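Search this site Enter keywords Go

The Rule Book Comes Last

Milagros Llorente keeps the Wudeck code of practice for robot test cells in a ring binder, and she has underlined most of it in red. The code has 44 clauses. By her reading, three of them can be checked by someone who wasn't in the room.

"Clause 16 says the workspace shall be reasonably clear," she says. "Reasonable to whom?"

Wudeck wants its code adopted for simulated trials too, where an arm sorts blocks on a virtual table before any real motor turns.

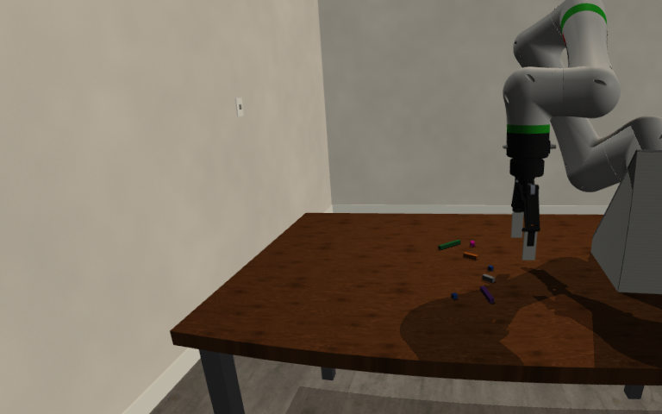
Walstead, which sells the software, says a pass in simulation should count toward a safety sign-off. I have trouble with that. A simulated table never wobbles unless somebody writes the wobble in, and the code doesn't ask whether anybody did.

Panya Chaimongkol, who helped draft it, told me the gaps are deliberate. Labs differ, he said, and a strict rule would be ignored. Maybe so — but a loose one gets quoted in sales brochures.

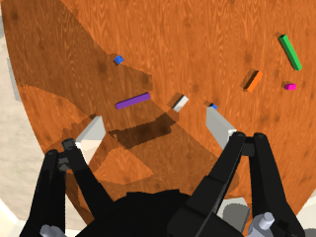
The clause on gripper clearance is the worst of the lot. It asks for "adequate" space between fingers and nearby objects and gives no distance. Two labs, Bunnag and Narusmont, both claim to meet it. Neither would show me how it measured.

Llorente has sent Wudeck her red-ink version. She is still waiting for a reply.

Last updated: 2/15/26

Contact us | Copyright, all rights reserved | Back to top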